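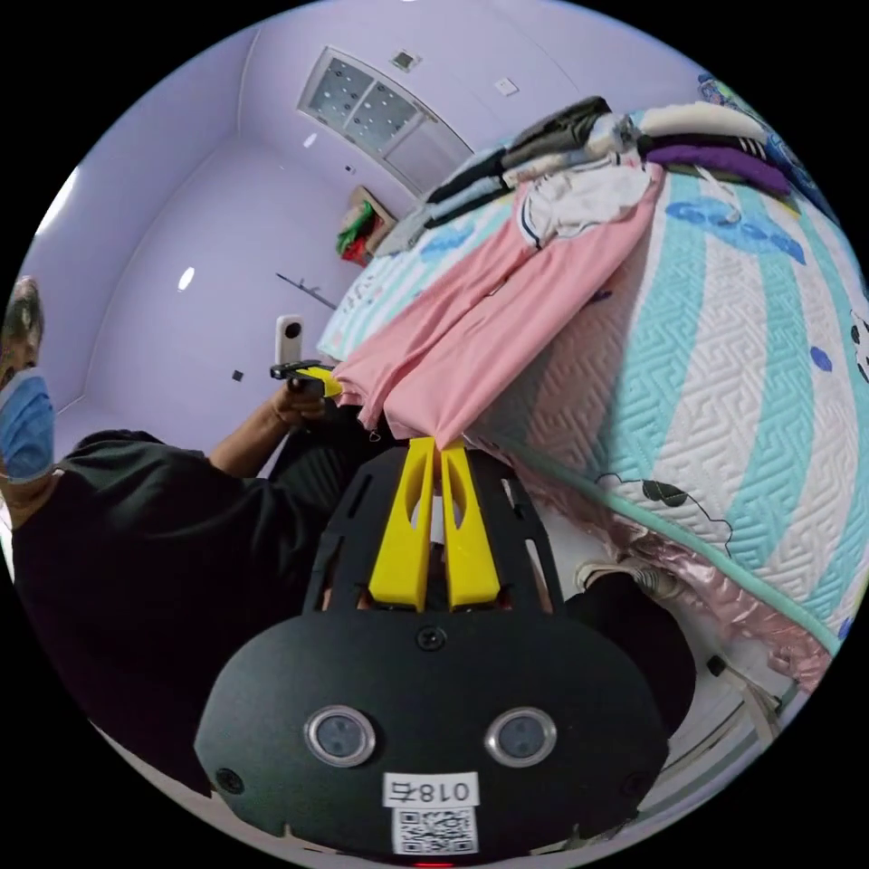 Folding day: two grippers, one bed and a lot of clothes.

How does a robot learn to fold pants?

Picking up clothes is easy for you. For a robot it is hard. A cup keeps its shape when you lift it, but a shirt or a pair of pants changes shape every time you touch it.

In May, our class went to the open day at Ollancombe, where a team is teaching robots to do housework. Domnica Pană showed us how the lessons are made.

First, a person does the job. They don't use their bare fingers, though. They hold a gripper in each hand. A gripper has two yellow fingers that pinch together, and it works a bit like kitchen tongs. The person uses the grippers to pick up clothes from a bed – slowly, one piece at a time.

Each gripper records what it does. A computer then looks for patterns in the recordings. Where do the fingers close? Which way does the cloth move?

One recording is not enough. The team wants 1,000 of them for folding clothes, and on the day we visited they had 136.
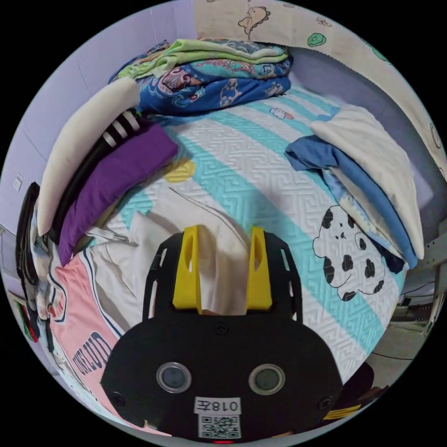

Teodor Rusu asked why the robot couldn't just watch one really good folder. Domnica said it would then only know that one pile of clothes, and tomorrow's pile will be different.

So the team keeps changing things. They use shirts, pillows and blankets, and they move them to new spots on the bed.

We each got a turn. The hardest part was picking up just one layer of cloth. Most of us grabbed 2 by mistake – Zoia Hrytsenko got it right on her first try.

Try it at home: fold a T-shirt using a pair of kitchen tongs in each hand. Ask a grown-up before you borrow the tongs.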